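2025-11-18, wiping day

Back on the surface-wiping task. The plan was a quiet afternoon adding to the set. The plan did not survive the first look at last week's training run, which has learned to wipe beautifully in places where there is nothing to wipe.

Where we stand: 2552 episodes recorded by hand since August, 2433 kept after filtering. Most of the ones thrown out were tracking losses, plus a handful where the operator (me) forgot what the task was halfway through. The filter script is called Vudari and is as strict as ever. It rejects anything where the pose jumps, and it has no opinion at all on whether the cleaning was any good. I used to think that was a feature.

The policy we trained on the kept set does one broad stroke left to right, lifts, does another, lifts, stops. It does this whatever the board looks like. Put the mark in the top corner and it wipes the middle. Put no mark at all and it wipes the middle with what I can only call confidence. I went back through a batch of the Ferell bench recordings and the reason is plain enough. We put the mark in the same spot every time because that was where my arm was comfortable.

So, new rules as of this afternoon:

- Mark placed before the operator picks up the gripper, by rolling for a grid square. No rerolls because the square is awkward.
- Start pose varies. Sometimes over the board, sometimes off the edge, sometimes well back.
- Faint marks count. If you can see it when you look for it, record it.
- Up to 7 strokes, then stop and save, finished or not.
- Clean boards go in too, labelled as clean, with the operator looking and then leaving it alone. These are very dull to record.

The faint marks are going to be the argument. In the old set nearly everything is a fat dark line from a marker, which a policy can find from across the room. Real dirt has the manners to be vague. On pale wood it comes out as a soft greyish-brown haze with no edge to it, and whether it is dirt or a shadow is a fair question even for a person standing over the bench. I spent far too long this afternoon on that question, tilting my head like a pigeon.

Fingertips on the hand-held unit are in a poor way. The right one is frayed along its top corner, chipped to white in places, and the left pad is speckled with pale dust and has gone grey round the rim. I am leaving them on for this batch. The set on the arm is newer, and if the policy can only cope with fingers in one state of repair I would like to find that out now. Note for whoever swaps them: write down the episode number when you do it. Last time we didn't, and I had to work it out from scuffs.

Also varied the background a bit. The Bellska bench recordings all have the same bare table behind the board, and I am fairly sure the model has fallen in love with it. Clutter round the edges stays from now on. Please do not tidy before recording. I never thought I would have to write that down in this room. 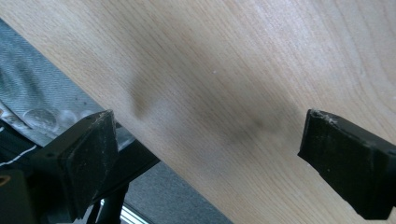 Radonjić disagrees about the faint marks and wants it minuted: if two people looking at the same view can't agree whether there is anything to wipe, the label is a coin toss, and we would be teaching the model to toss coins. Better to keep the doubtful ones out until the clear ones work, then add them back in small doses and watch what breaks.

Annoyingly reasonable. My counter is that the arm will meet doubtful ones on its first day out whether we have prepared it or not, and that the present policy already behaves like a coin with two heads. We settled on a third label, "unsure", recorded as normal and left out of the first training run. The second run gets them. If the second run is worse I will say so in here, in small writing.

Practical bits while I remember:

The exposure. Light from above and one side washes out the bright end of a pale board, and a weak mark sitting in that part simply goes. Tried turning the board on the bench and it helped, though all it does is move the problem to a different corner. Locking exposure tomorrow and recording a short comparison batch, same square, same mark, locked against auto.

Finger gap. I keep holding the thing wide open on approach and then closing late. Fine for a person, but the cloth grasp gets squeezed into the last moment of the episode start and the model sees almost none of it. Close earlier. Slower too.

Labels. The naming scheme still has "wipe_final" and "wipe_final_new" in it. Both are old. Moved them into the archive folder and updated Vudari so it stops picking them up.

Left to do: redo the grid squares along the near edge, fix the dice sheet (it has one square listed twice), charge the spare battery, and find out who has the other cloth.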